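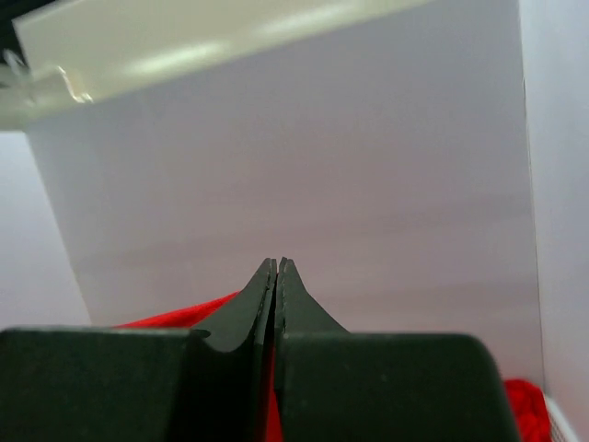
Close-up in dark green. Free for editorial use with credit to Umstead Consumer League.

UMSTEAD CONSUMER LEAGUE ASKS TRINDEL TO SHOW ITS WORK ON "46 PERCENT" HEATING CLAIM

UMSTEAD — The Umstead Consumer League today called on Trindel, maker of the Kinside window film, to publish the full data behind its claim that the product cuts winter heating bills by up to 46 percent. Until it does, the League is advising residents to hold off on buying.

Kinside is a clear film that sticks to the inside of a window. It has been sold door to door in Umstead and Cabral since the fall, often as a whole-house package that costs $3000 installed. The sales brochure says the savings were "proven in 2000 homes." The League asked Trindel for the study in January. It received a two-page summary with one bar chart and no description of how the homes were picked.

"Up to 46 percent of what?" said Lachlan Doolan, who handles home energy complaints for the League. "The heating bill for the whole house? The heat that goes out through the glass? The summary uses both phrases as if they mean the same thing. A family looking at a $3000 contract deserves to know which one they're being sold."

The difference matters a great deal. Windows account for only part of the heat a house loses. The rest goes through the roof, walls, floor and every gap where air gets in. A film could make a big dent in the loss through the glass and still leave the monthly bill close to where it was. The League does not know if that is the case with Kinside, and nothing Trindel has sent so far would let anyone find out.

The summary raises other questions the League has put to the company in writing:

Were the homes compared with similar homes that did not get the film, or only with their own bills from the winter before? A mild winter would lower bills on its own.

How many of the homes had other work done at the same time? The brochure includes a customer quote that mentions new door seals and a furnace tune-up.

Did any of the homes see no savings at all? "Up to" gives the best result. It says nothing about the usual one.

Who did the measuring? The summary refers to "our partners" and does not name them.

Trindel replied in February that its methods are proprietary. The League finds this hard to accept. The recipe for a film may well be a trade secret, but the way a company reads a gas bill is not.

Josphat Lyimo, a retired heating contractor who reviewed the summary for the League, said he has nothing against window film as such. "Film can help. It can cut a draft you feel sitting by old single-pane glass, and some people are happy with it for that alone," Lyimo said. "But I was in a lot of basements over the years, and I never saw one product take close to half off a bill in a house that was in decent shape. Maybe this is the first. I'd like to see the bills."

The League is also concerned about the sales contract. Copies shared by residents promise "satisfaction with your comfort level" but do not promise any amount of savings. The 46 percent figure appears on the front of the brochure and nowhere in the paperwork customers sign.

Residents who are thinking about Kinside or any similar product are advised to:

Ask for the savings figure in writing, as part of the contract.

Get a home energy check first from someone who is not selling anything. Many utilities offer one at low cost.

Compare the price with attic insulation and air sealing for the same house.

Refuse any "today only" discount. Several people told the League their quote dropped sharply once they started closing the door — a sign that the first price was never the real one.

The League has asked Trindel to release its full results by the end of March and will post whatever it receives, including results that prove the League's doubts wrong. It will hold an open session on home energy sales at the Cabral branch library on Sunday at 2 p.m. Residents may bring contracts and past heating bills for review. Trindel has been invited to send a representative and has not yet replied.

Media contact: Lachlan Doolan, Umstead Consumer League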